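The sugar bowl came home with me in March, wrapped in two pages of a farm supply flyer and a bread bag. I had gone to the Hutchins estate sale for a bookcase, which was sold before I got there, and I ended up in the back pantry where the kitchen things were priced on strips of masking tape. The bowl was marked 30 dollars. It had no lid.

I have been buying salt-glazed stoneware for long enough that I should have left a lidless sugar bowl alone. Lidded pieces without their lids are hard to sell and hard to trade, and I have four of them already. But I picked it up, and the weight was right for the size, and I turned it over and saw the foot, and that was the end of the argument.

It stands a little under five inches tall. The body is a gray stoneware with a brown cast where the kiln flame hit it hardest, and the salt has pulled the surface into the orange-peel texture people expect, though only on one side. The other side is nearly smooth. That usually means the pot sat close to its neighbor in the kiln and the vapor couldn't get all the way around it. There is a pale oval on the smooth side, about the size of a thumbprint, where I think the two pots touched or almost touched.

The handles are small loops, pulled and not rolled. Each one has a single groove down the middle and is pressed on at the bottom with one finger. The left handle sits slightly higher than the right. Between them, front and back, there is a band of incised lines filled with cobalt. Whoever cut the lines did it while the pot was turning, and lost the wheel speed partway round, because the spacing opens up by the time it gets back to where it started. The cobalt has run down from the band in two places and stopped at the shoulder of the foot.

The foot is what I bought it for. It is cut in two steps, with a narrow bevel between them, and the base inside the ring has been wiped with something that left it a dull plum color. I had seen that only once before, on a batter jug that belonged to Otis Begay.

Otis and his wife Dolores live out past Trotmont and have the best group of regional stoneware I know of that isn't in a museum. They don't lend and they don't sell, but they will let you handle things if you take your watch off first. I called and asked whether I could bring the bowl over, and Dolores said to come in the afternoon, when the light was in the kitchen.

We put the bowl and the jug side by side on a towel. The foot rings match. The bevel is the same width and is cut at the same angle, and both have a small burr on the outer edge where the tool was lifted off. The plum wash is the same color, although on the jug it goes partway up the inside of the ring and on my bowl it stops short. Otis got out a second piece, a half-gallon crock with a chip in the rim, and that one has the stepped foot without the wash. He has always called all of these Nitthorpe pots, after the pottery that worked on the creek there until the clay bank flooded. 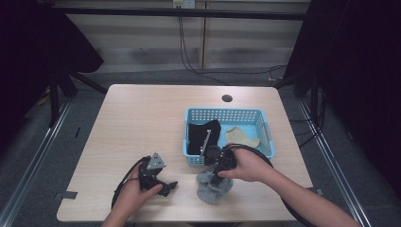 Collecting Notes > Salt Glaze

The trouble with the Nitthorpe name is that it rests on very little. There was a pottery there. It shows on a county map and in a couple of deeds, and people digging drainage on the site have brought up wasters by the bucket. What doesn't exist is a marked pot. Every piece called Nitthorpe is called that because it looks like some other piece called Nitthorpe, and if you follow the chain back you come to a crock that an old dealer said he bought from the potter's granddaughter. He may well have. He didn't write it down.

So I wrote to Delphine Abernathy, who catalogued the sherds from the drainage work and still has the boxes in her care. I sent her photographs of the foot from four sides with a ruler laid next to it. I asked two questions: did any of the bases have a stepped cut, and did any of them have the plum wash?

Her answer took three weeks and was worth it. There are 179 base sherds in the boxes. A good number of them have a stepped foot, enough that she considers it a habit of the shop. None has the wash. What she did find, in a bag of sherds that had been labeled as roof tile, was a group of flat disks with the same plum color on one face. She thinks they are setters, the pads a potter puts between stacked pots so they don't weld together in the firing. If the setters were coated with an iron wash and the pots were put on them a little damp, some of the color would transfer to the base.

I like this explanation and I have been trying to find what's wrong with it. One thing is the shape of the mark. If the color came off a flat disk you would expect to find it on the bottom of the ring, where the pot made contact, and not up inside it. On my bowl the ring itself is bare clay and the recessed part is colored. Otis raised the same point on the phone before I'd finished reading him the letter. Delphine's reply to that is that the color might have traveled as vapor and settled on the nearest protected surface, and that the ring could have been rubbed clean by use. A sugar bowl gets slid across a table every morning for years. I looked at the ring again under a loupe and it is polished in a way that the rest of the unglazed clay isn't.

I'd want to see a few more bases before saying much. There is a man named Alaric Pettigrew who fires a salt kiln a few hours north of me, and he has offered to put some coated pads in his next firing, under small cups made from a similar clay. He doesn't expect the vapor idea to hold up. He thinks the wash was brushed on deliberately, maybe to mark out one person's work in a shop where several people were throwing. He says he has done the same thing himself with a dab of slip when he was one of four people sharing a kiln and got tired of arguing over mugs.

As for the missing lid, I have stopped looking. The gallery inside the rim is shallow and slopes inward, so it would have taken a lid that dropped in and sat low, probably with a small button knob. Kristof Goossens has a box of orphan lids that he has brought to every show for as long as I have known him, and I went through all of it with the bowl in my other hand. One was close. It was a better gray than the bowl and had a nice flat button, but it rocked, and the salt texture was much heavier. He would have let me have it for next to nothing. I don't care for married pieces, though, and I would have had to explain it every time someone picked it up.

A few practical notes for anyone who has something similar.

Look at the foot before the decoration. Cobalt bands were done in dozens of shops and copied from one to the next, and a line cut on a turning wheel looks much the same no matter who is holding the tool. How a potter finishes the bottom is more personal. They did it thousands of times without thinking and didn't expect it to be looked at.

Don't scrub the base. The wash on mine is thin and I could see that a stiff brush would take it off. I used warm water and a cotton cloth, and left the dirt in the bevel where it was.

Check for a tight hairline under each handle. Mine has one under the left, about half an inch long, which I missed at the sale. It doesn't go through. Filled with water and left overnight on newspaper, the bowl stayed dry underneath.

On price, I can't be much help. I saw a lidded one listed on Jotgate over the winter for 200, described as Nitthorpe, with no picture of the underside. I asked the seller for one and didn't hear back, and then the listing was gone. If you are the person who bought it, I would be glad to know what the foot looks like.

The bowl is on the shelf over my desk now, smooth side to the wall. Alaric says his kiln won't be ready until he has rebuilt part of the door arch, so there will be nothing to report on the test pads for a while. In the meantime Dolores has found another small jug in a cupboard, wrapped in a dish towel, that neither of them remembers buying. She says the base is brown. I'm going over to look at it when the road dries out.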